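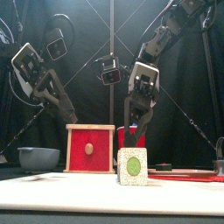
Black curtain as a backdrop, with a red box on the tabletop in front.

Bedarero blackout curtains, black, pencil pleat
Reviewed by Olga Núñez

I work nights three weeks out of four, so I sleep in the daytime and I am fussy about light. My bedroom faces south-east with a street lamp outside. I have had these curtains up for 14 months and have washed them twice. I bought them myself from Quiroga, where they are listed under code 1107, in case you are trying to match a pair to ones you already have. The dye on the older stock is slightly browner.

Fabric

The curtains are a single heavy woven cloth with no rubbery coating on the back. My last pair, from Flerkus, had the coating, and it cracked along the folds and let in a line of pinholes by the second summer. You can pull the Bedarero ones about as much as you like and nothing flakes off. The drawback is weight. Mine are the long drop and I needed help to hang them. A thin extending pole will sag in the middle with these on it, so budget for a proper one with a centre bracket.

They smell when they come out of the packet. It is a sort of new carpet smell and it went after a few days with the window open.

How dark is it?

Very dark through the cloth. At midday with the sun straight on the window I can't see any glow through the fabric, and a phone torch held against the back doesn't show either. What you do get is light round the edges, as with any curtain on a pole. The top gap is the worst. I fixed the sides by putting a screw eye in the wall and hooking the outer edge back to it, and for the top I fitted a strip of pelmet board. Before I did that the room was dim. After, I had to feel for the lamp switch.

If you don't want to put up a pelmet, buy wider than the size guide says. The guide allows one and a half times the width of the window, and for blackout I would go to double.

Noise and warmth

The packet says they reduce noise. I noticed a small difference with bin lorries and none at all with next door's dog. Don't buy them for that. They do hold back the draught from my old sash window, and in February I could tell when I had forgotten to close them.

Washing

Cool wash, no spin above the lowest setting, line dry. They just fitted in my machine one at a time. They take a full day and a night to dry indoors. The first wash took the drop up by the width of a finger, so wait before you hem. I had mine shortened by Trinidad Riquelme at the alterations counter in the market, and she left a deep hem in case they shrank again, which they haven't.

Black shows everything. Cat hair, lint, plaster dust from the pole fitting. A damp rubber glove gets most of it off. A lint roller works but you will go through a lot of sheets. I think the charcoal would be easier to live with and I would pick that one now, as it uses the same cloth.

Small faults

One of the pleat cords had come loose from its knot and disappeared into the tape, so I had to fish it back with a crochet hook. The hooks supplied are soft plastic and three of them bent in the first month. I swapped the lot for metal ones. There are no tie-backs in the packet, although the photo on the Quiroga site shows them.

Would I buy them again?

Yes, in charcoal, and with metal hooks ordered at the same time. If you only want to soften an early sunrise you can spend far less on a lined pair or a roller blind. For proper daytime sleep they have been the best I have had at this window.

Four stars out of five. The missing star is for the hooks.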